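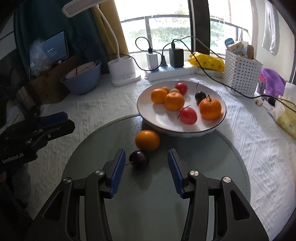

Fruit bowl by the window - how do I keep plums and oranges together?
Posted in Kitchen & Pantry by Plodar, November 15, 2023

Hi all! I've fallen completely in love with having a big bowl of fruit on the counter by the window. Mine's a large white one with a thin dark rim, on a white embossed tablecloth, and the colours cheer me up every single morning. Trouble is, I like to mix everything (oranges, plums, whatever looked good at the shops) and the plums go soft days before the oranges do. Do I have to split them up? Also, the counter is a bit of a catch-all for chargers and snacks, so I'm short on room for a second bowl.

Karabulut
Don't give up the mixed bowl, they're gorgeous! Plums give off ethylene as they ripen and that hurries along the other soft fruit, but oranges barely notice. So it's the plums you need to watch. Let them ripen on the counter, then put them in the fridge the minute they give a little near the stem. I only keep out what we'll eat in two days and top up from the crisper. Keep them near the top too - a ripe plum under a heavy orange bruises in no time.
Morning sun is the other thing. If it lands right on the bowl, pull the curtain across for an hour or two. Mine made a huge difference last August!
For space, use a tray. A round glass one is brilliant under a bowl, it wipes clean and any extra fruit can sit beside the bowl on it.

Nirholm
fridge. all of it. plums last ages

Moltia
Agree with the tray! I'd also shift the power strip further down if you can, juice and chargers don't mix. And wash fruit right before you eat it, never before it goes in the bowl, or you'll get mould where they touch.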